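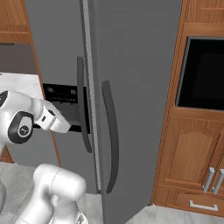
I've been meaning to write about the stream book for months, and now that I've lent it to three different people and got it back with tea on it, I suppose it's time.

The book is called Amance, after a small river, and it was written by Ludivine Courtois, who grew up beside it and then went off to be a hospital chaplain for most of her working life. I'd never heard of her. My friend Birthe Toft pushed it at me in December, when I was in one of my moods about the state of things (you know the sort, where you read one article about topsoil and can't enjoy your toast), and she said, just read the chapter on asking permission. So I did, in the bath, and got out with the water cold.

The chapter is about her grandmother, who would not draw water without saying something to the river first. It wasn't a prayer exactly, more like what you'd say to a neighbour if you were cutting through their garden. "It's only me, I need a bucket." Courtois says she was mortified by this as a girl, especially when school friends were about, and then in her fifties caught herself doing it at the kitchen tap.

I laughed at that, and then of course I tried it. I felt a complete fool! I live on the second floor and my water arrives from a reservoir I've never visited. Who on earth was I talking to? But I'd stood there long enough to wonder where the reservoir was, so I looked it up, and went to see it the following weekend with sandwiches. It was raining, there was a fence, and a man with a spaniel told me it was lower than he liked. I've thought about that reservoir most days since, which I can't say for any of the charts I've read.

Anyway. What I really want to get at is something our reading group has been going round and round on, and it's whether any of this is allowed. Are those of us who don't believe in river spirits entitled to behave as if we did? Signe Mogensen thinks it's play-acting and a bit insulting to people who hold such things as true. She put it very strongly, and I think she's partly right. There's a kind of green spirituality that picks up everybody's customs like pebbles on a beach and puts them all in one bowl on the windowsill. I have been guilty of the bowl. I once went to a solstice thing in a car park where we were told to thank the four winds, and I couldn't have told you which way was north.

Against that, Hrefna Steinarsdóttir, who joined us over the video link and is much better read than I am, said that we've got the order wrong. We think people first believe something and then act on it, so they believe the stream is holy and then they stop chucking rubbish in it. She thinks it often goes the other way about. You behave carefully towards a place for years, because your mother did, and the holiness grows on it like moss. She said her own family never moved a particular big stone in their hayfield, always mowed round it, and if you asked her father whether anybody lived in it he'd change the subject. He wasn't going to say yes and he certainly wasn't going to say no.

I love that. I've been trying to work out ever since what my stone is.

Church ought to help here, and sometimes it does. We had a sermon at Rogationtide (we still do the walk, 13 of us this year, plus a pushchair) where Ragnheiður Ravn spoke about beating the bounds, and how the old parish would have known every ditch and thorn tree along the way by name. Then she stopped by the culvert behind the garages and asked if any of us knew what the brook was called. Not one of us did. I've lived here 20 years. We all stood looking at our boots and then sang a hymn at it, rather badly, with the traffic going past.

I found the name afterwards, on an old map in the library, and I'm not going to put it here because I told Ragnheiður I'd let her announce it. But I went down and said it to the brook, out loud, and felt a good deal less foolish than I had at the tap.

Where I part company with Courtois is her last section. She wants us all to draw up a "rule", a monastic sort of thing, with set times for attention, and there's a sample one that runs to two pages. It made me feel tired and behindhand. I know some people thrive on it. I would last until the first wet morning and then lie in bed feeling that I'd let down a river in France. I also wish she'd say more about money, and who gets to live near a nice clean stream in the first place. Signe asked that too, and the rest of us went rather quiet.

If you do want to read it, the library has a copy, or will when Birthe takes hers back. We're on to a book of Finnish charms and weather sayings next, and I've got as far as the chapter on fog.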